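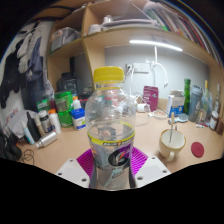
4.2 In-hand pose of transparent containers. Plarkell estimates the pose of a held container relative to the two fingers from a single wide-angle view at the wrist. Opaque containers were treated in Section 4.1. Clear ones need a separate treatment, as the pixels inside their outline mostly belong to whatever is behind them, bent by the wall. The bottle used through most of this section has a bright yellow screw cap and a wrapped label with a thin yellow band above it, and between these two the wall shows a distorted copy of the room. An outline fitted to such an area tends to lock onto a shelf edge or a cable. We therefore discard the wall at the first stage and work from the cap and the label, which we call anchors. The pose is solved from the two anchors together with the known finger geometry, and the wall is brought back only to score the result.

Ruwan Dewan
December

The wrist view is first split into three zones. The lowest zone is solid black with a wavy upper border formed by the body of the gripper. It is the same in every recording made with one device, so it is masked once, by hand, and the mask is reused. The second zone contains the finger plates and the magenta contact pads. Pads of this color are easy to separate by hue, and their ribbed surface gives a dense set of points for measuring how the pad bends under load. The third zone is everything else. No assumption is made about its contents beyond the lens model.

Anchor detection runs on the third zone only. A small network, trained on 1,000 labeled views from the Humham set, proposes a cap region and a label region. Each proposal is lifted to a ray bundle through the calibrated lens - the image itself is never rectified, as rectification stretches the border of the view and blurs the label text. The axis of the container is then the line that best agrees with both bundles while passing between the pads. Rotation around this axis is taken from the logo on the label when the logo is in sight and is left free otherwise.

4.2.1 Background interference

The recordings at Brestton were made at a desk in ordinary use. We did not clear the desk or add a backdrop. Clutter matters here in two ways. It supplies false anchors, such as other caps and other printed labels at a similar scale, and it supplies the texture that is seen through the wall of the held bottle.
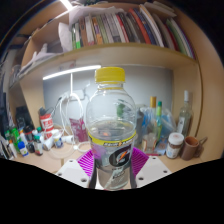
Figure 5. Bottle held between the two pads, with desk and book row behind. A small amount of clear water is in the lower half.

The case in Figure 5 has both effects. There are many small containers on the left part of the desk, and several bottles stand on the right side beside crumpled blue plastic bags, partly visible through the held bottle. A row of books with spines in mixed colors runs along the upper shelf. A detector that searches the full third zone must reject all of these. We restrict the search to a cone opening upward from the pads, with its width set by the finger gap. Objects outside the cone cannot be in the grasp and are ignored. Objects seen through the wall remain inside the cone, and for these a second test is applied: an anchor must keep a fixed position relative to the pads over 2 consecutive keyframes while the background moves. The test is skipped when the gripper is at rest, and the last accepted pose is held.

The Mousavi baseline segments the whole container and fits a cylinder to the mask. It was run with its published settings, on the same views and with the same black zone removed.

4.2.2 Effect of contents

What is inside a clear bottle changes its look as much as the background does. A partial fill adds a liquid surface whose edge can resemble the upper border of a label. Material that sticks to the wall is harder, as it turns part of the outline opaque or milky and leaves the rest clear. 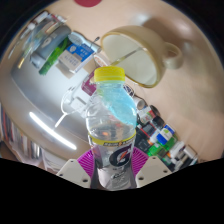
Figure 6. Pale blue, slushy-looking mass in the upper part of the bottle, tilting toward the right side.

In Figure 6 the area just below the cap is filled, while the rest of the bottle is mostly transparent. For a mask-based method this is an unfavorable split, and the baseline usually returned the filled part as a separate object. The anchor method does not use this area when solving for pose. Its remaining weakness is the scoring step, where the wall is compared with a rendered outline. A one-sided mass shifts the score toward that side, and we lower the weight of the upper wall when the two sides differ by more than a set threshold. The silver laptop in the background, with a long bright streak of reflected light across it, had no effect on the anchors in this view but did lower the score.

Over the test split of 129 grasps, Plarkell returned an axis within tolerance in more than 80 percent of cases. Failures fell into two groups. In the first, the label was hidden by the pads and only the cap remained, which leaves the tilt poorly bound. In the second, the cap was out of view at the upper border. Both could be reduced with a second camera - we have not tested this. Results by container type are given in the appendix.

Filed under: Robotics / Manipulation and Grasping

Home Papers Topics Authors Search Previous section Next section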